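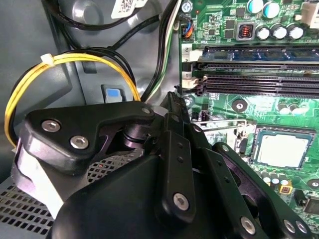

Büro-PC zerlegen, Teil 4

Der Dell aus dem Bestand von Amdale lief zuletzt als Druckserver und wird jetzt zum Ersatzteilträger. Netzstecker ziehen, Restladung über den Einschalter abbauen, dann erst an die Kabel. Kabelbinder trenne ich mit dem Seitenschneider, nie mit dem Messer.
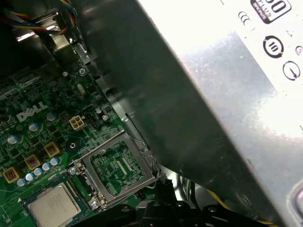

Netzteil mit 80-PLUS-Logo über dem Board, darunter der leere CPU-Sockel.

Wärmeleitpaste löse ich mit Isopropanol, 85 Prozent reichen. Die CPU fasse ich nur an den Kanten und lege sie nicht dort ab, wo sie auf dem dritten Bild liegt - direkt auf dem Board, neben dem offenen Sockel. Besser ist eine antistatische Schale. Den Rahmen klappe ich danach wieder zu, die Kontakte verbiegen schnell. 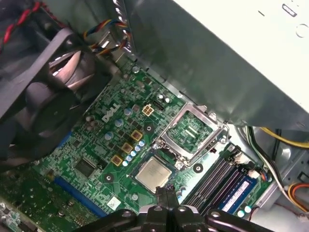 Kondensatoren prüfe ich vor dem Einlagern auf gewölbte Deckel und Rückstände am Fuß. Interessant sind vor allem die in Sockelnähe. Auf diesem Board sitzen dort sechs kleine blaue in einer Reihe, parallel zu den Spulen. Das Messprotokoll folgt im Juli.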